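Search this site Search Go
Home News Research People Events Contact

February
By Sorin Pană

Two-arm robots at Trellora learn from fewer demonstrations

The robotics group at Trellora reports a training method that needs much less human teaching than before. The method is named Dotis. It was tested on simple tasks at a table, such as lifting a paper cup and passing it from one gripper to the other.

In the usual way of training, an operator guides both arms through each task many times. For the earlier system the group recorded 3,000 such demonstrations. With Dotis they recorded 50 for each task, and there were 27 tasks. The program first learns what each arm does alone, and only after this it learns when the two arms must wait for each other.

"The waiting is the difficult part," said Aurel Grecu, who leads the work. "If one gripper closes too early, the cup is crushed and the attempt is lost."

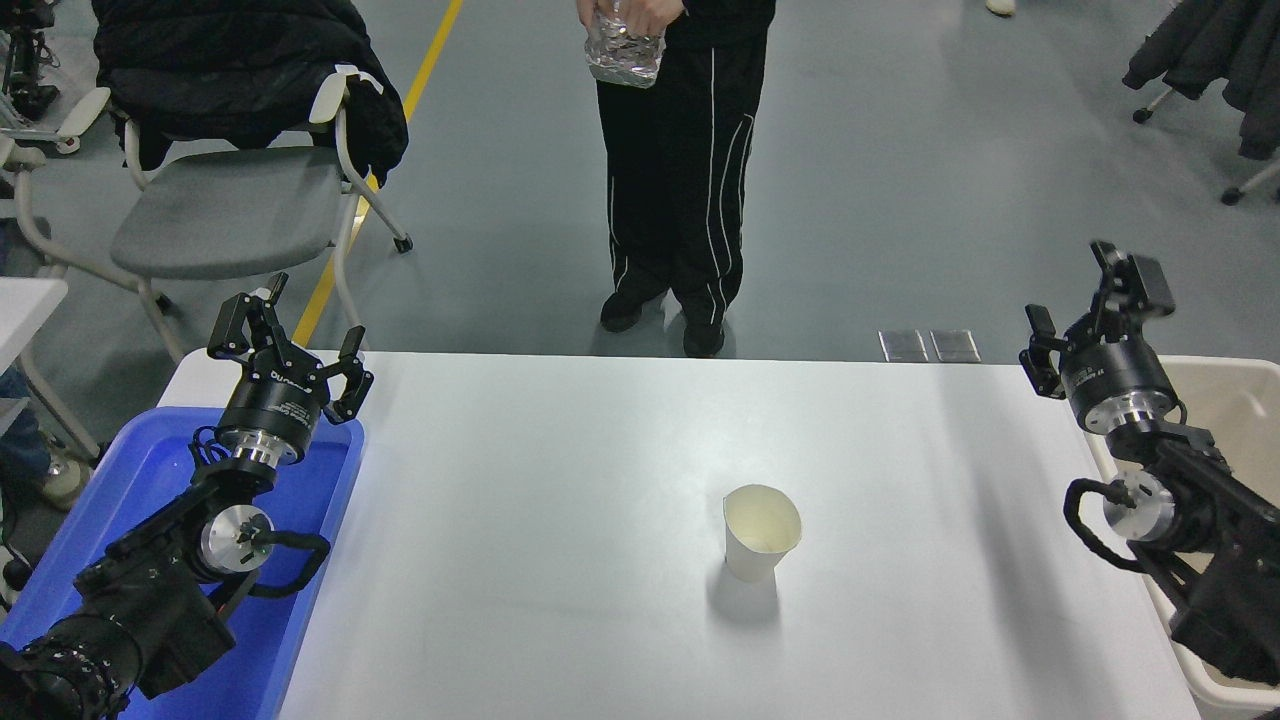
Light objects gave the most trouble in the tests. In 4 of the tasks the new method was still weaker than the old one, and all of these used thin paper or soft plastic. The group will now repeat them with a slower closing speed.

Previous Next Back to News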